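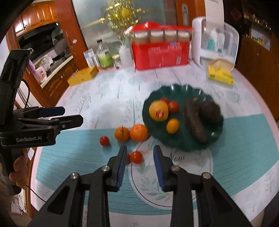

Our everyday cloth, pale with grey-green leaves and a pink border

Old tablecloths with yellow marks and fold lines - can they be saved?

Posted by mrs_fahy, Sun 26 September
Laundry & Linens

Hello all, long-time reader and I think this is my second ever post, so be kind!

My aunt moved into a smaller place in August and I came home with the contents of her linen chest, which nobody else in the family wanted. I wanted it very much. It's mostly tablecloths, a few tray cloths and a runner, and it had all been in the bottom of a wardrobe since she left the house in Grutley, which was a long time ago now. Some of it was her mother's. It smells of wardrobe, and a bit of lavender that has gone past its best.

The trouble is this. Most of the white ones have yellowy brown marks, some in blotches and some in a line exactly along the folds. I don't remember any of them being stained when I was small and I would have been told off if I'd done it. There's one big damask that is 283 cm long, and that's the one I care about most as it came out every Christmas. It has a fold line right down the middle that looks almost dirty, and when I hold it up to the window the fabric looks thinner along there too.

There's also a white one with coloured embroidery in the corners, little baskets of flowers. I dabbed the red with a wet cotton bud and got a faint bit of pink, so now I'm scared of it.

What I have done so far: one tray cloth, on a 60 wash with ordinary bio powder. It came out clean-smelling but the marks are just the same, possibly clearer than before. My neighbour says bleach. My sister says bin them and buy polyester. I don't want to do either.

So what I want to know is:
can these marks come out of old linen at all, and what with
is the fold line on the big one dirt or damage
what do I do about the red embroidery
and once they're done, how should I keep them so it doesn't happen again? I have no big drawers, just an airing cupboard and the space under the spare bed.

We do use tablecloths every day here (see photo, that one goes in the machine with everything else and never complains) so I'm not precious about them being used. I'd like to use these as well. Just not with brown stripes on.

Thanks in advance. Sorry it's long.

Tadhg Moynihan
Replied the same evening

Your neighbour is a menace, don't let her near them!

I've been washing old linen for years, mostly bits I pick up at the Hultside sale, and what you've got sounds like ordinary age yellowing. It's old starch and old soap that never got rinsed out, plus whatever was spilled and looked clean when it went away. White wine and lemonade are terrors for that. They dry clear and you put the cloth in the drawer feeling pleased with yourself, and years later up comes a brown blotch. So you may well not have been told off at the time because there was nothing to see.

The good news is that most of it shifts. It shifts slowly, that's all. A hot wash is over in an hour or two and these want soaking for a day or more.

This is how I do the plain whites, cotton or linen.

First a soak in cold or cool water, nothing in it, overnight in the bath. Don't skip it. You will be horrified by the colour of the water. I've had it like strong tea. Let it out, rinse, and if the second lot goes brown too then do another night of it. Get your hands right underneath when you lift the cloth, because a big wet damask weighs a ton and if you haul it up by one corner it can tear under its own weight.

Then oxygen bleach, which is a different thing altogether from the bottle your neighbour has in mind. It's the powder kind, sodium percarbonate. Read the back of the tub for how much. Any brand will do and the shop's own is fine - I use one called Trasis, only because the hardware place near me sells it loose. Dissolve it in hot water in a bucket first, every grain, and then add it to the bath, where the water should be hand-hot. In goes the cloth, pushed right under. Leave it six hours or so, give it a swish when you're passing. Wear gloves, it does your skin no good.

If there are still marks, tip it away and mix a fresh lot. It stops working once it's gone flat so there's no point leaving the same bath for three days. My worst one had 4 goes and there is still a ghost of a ring on it which I put the bread basket over.

Then rinse and rinse and rinse. I do it in the bath and then put it through the machine on a rinse with no powder at all.

Dry it outside on the grass if you have any, or over a hedge, while the sun's out. My mother did this and I thought it was just her way, but it does lift the last of the yellow. You've not got much strong sun left this time of year so maybe keep that part for spring.

Do the tray cloths first to get your hand in, and leave the Christmas one till last.

Don't iron anything that still has marks on it. The heat makes them harder to shift, and the same goes for the tumble dryer. That might be why your tray cloth looks worse if you ironed it after?

The red embroidery I'd leave to someone who knows more than me. I ruined one.

Liam Brophy
Replied the next day

Agree with nearly all of that so I'll stick to the fold and the embroidery and the storage, which Tadhg was too wise to get into.

The fold. It can be dirt and damage both, and from what you say I'd bet on both. Dust settles on the edge that sticks out, so you get a grey line, and that part washes out. But fibres that have been bent in exactly the same place for decades do weaken and then they crack. If you can see light through it along the line, more than through the rest, those threads have started to go and no wash will bring them back. It doesn't mean you can't use it. It means you treat it gently from here on.

What I'd do with the big one before it goes anywhere near water is run a line of tacking stitches to hold a strip of net (old net curtain is grand) along both sides of the weak bit. It takes the strain while it's wet. Take it off again after. And no spinning for that one. Roll it up in bath towels and kneel on it, then more dry towels, and dry it flat if there's a floor big enough. If not, drape it over two lines so the weight isn't all hanging off the middle fold, or you're straight back where you started.

Never press a hard crease into it either. My late mother-in-law used to iron hers in quarters with a knife edge on every fold, and it looked beautiful, and every one of those cloths split along the quarters in the end.

Now the embroidery. You did the right thing with the cotton bud. If the red comes off on plain water then it will run, and soaking it is how you get a pink tablecloth. People will tell you salt or vinegar sets the dye. I've tried both and neither did a thing for me with old thread. So either leave it dry and just air it, or take it to a textile conservator or a cleaner who really does know old work, and ask them outright whether they've done one before. Mine is on the wall in a frame behind the dining table and I don't lose sleep over it. The frame cost me more than I'm going to say.

If you're set on trying, test every colour, the back as well as the front, with a damp white cloth pressed on it for a few minutes. Not only the red. I had a green catch me out after the red behaved perfectly. And if any of them leave a mark on the white, that's your answer.

Storage. The under-bed space is better than the airing cupboard. Warm all the time isn't good for them, and in mine there's a pipe that sweats. Don't put them away starched - starch goes yellow, and silverfish love it. Wash, rinse, dry them right through, even a day longer than you think, and put them away without ironing. You iron when you want to use it.

And roll them if you can. Long cardboard tubes from a carpet or fabric shop, they'll usually give you them for nothing. Cover the tube with acid-free tissue or an old clean cotton sheet first, as bare cardboard stains things brown all by itself. Fold the damask once lengthways with a fat sausage of tissue in the fold, then roll it, then another bit of sheet round the outside tied loosely with tape. No plastic bags. No cedar blocks touching the cloth. If you really have to fold, pad the folds and then get them out once or twice a year and fold them somewhere else, in thirds one time and quarters the next.

Use them, though. A cloth that comes out for dinner and gets washed the day after is in a far better way than one lying in the dark with last year's gravy on it.

mrs_fahy
Comment, later on

Thank you both so much, this is more than I hoped for! Yes Tadhg, I did iron it. On the hottest setting. I'll hold my hands up to that one.

I've got two of the tray cloths in plain water in the bath now and you weren't exaggerating about the tea. Husband has been told he's showering at his brother's. The damask is staying dry till I've found some net, and the flower baskets one is going back in its pillowcase for the time being while I ask about at the cleaners in town.

Liam, would a drainpipe do in place of a cardboard tube? We've a length of new plastic one in the shed that was never used.

Liam Brophy
Comment

I'd go for the cardboard, well covered. I don't trust plastic with anything I want to keep. Start with the carpet shop, they're always glad to be rid of them.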